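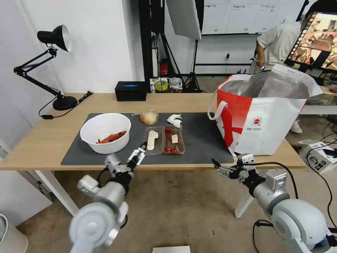
Oignon, tomates cerises et sac de courses sur la table

Atelier > Postes de développement > Contrôles

Rechercher dans les fiches

Contrôle des postes avant mise à jour de l'éditeur Skollmont
Fiche remplie le 15 février 2026, dépôt Caldeira, branche principale

À faire sur chaque poste avant d'installer la nouvelle version. Cocher OK, À REVOIR ou SANS OBJET. Les commentaires sont ceux du dernier passage.

1. Sauvegarde et dépôt

1.1 Aucune modification locale non validée : À REVOIR
Deux postes avaient des fichiers modifiés depuis plusieurs jours. Tout a été poussé sur une branche personnelle avant de continuer.

1.2 Remises (stash) relues et vidées : OK
Une remise ancienne conservée à la demande de l'équipe Brasadton. Elle contient les réglages du connecteur de paiement.

1.3 Historique local activé, conservation réglée à 40 jours : OK
Le réglage par défaut est de 5 jours. Le vérifier à la main, il n'est pas repris par l'import des préférences.

1.4 Restauration testée sur un fichier réel : OK
Test fait sur un fichier de configuration de 327 lignes. Contenu identique après restauration, encodage compris.

2. Fichiers partagés

2.1 Projet ouvert depuis un disque local : À REVOIR
Un poste travaille encore sur un dossier réseau. Les verrous y restent posés après fermeture. Projet à cloner en local avant la mise à jour.

2.2 Dossier du projet exclu de la synchronisation automatique : OK

2.3 Fins de ligne uniformes : OK
Le fichier d'attributs est à la racine du dépôt. Ne pas modifier le réglage global des postes.

3. Extensions

3.1 Liste exportée et jointe à la fiche : OK

3.2 Extensions sans mise à jour désactivées : À REVOIR
Le formateur Fondstead reformate à l'ouverture, y compris les fichiers qu'on ne fait que lire. Désactivé partout jusqu'en avril.

3.3 Formatage à l'enregistrement limité aux lignes modifiées : OK

4. Accès

4.1 Clés SSH protégées par phrase secrète : OK
Une clé refaite sur le poste de prêt. L'ancienne a été retirée du serveur.

4.2 Aucun mot de passe en clair dans les fichiers de lancement : À REVOIR
Un jeton de test trouvé dans une configuration d'exécution. Révoqué. La configuration n'avait pas été versionnée.

4.3 Jetons expirés supprimés : OK

5. Après installation

5.1 Compilation complète sans cache : SANS OBJET
À remplir au second passage.

5.2 Tests du module Caldeira lancés depuis l'éditeur : SANS OBJET
Idem. Comparer avec la ligne de commande.

Les points marqués À REVOIR bloquent l'installation sur le poste concerné seulement.

Partages : 2
Commentaires : 5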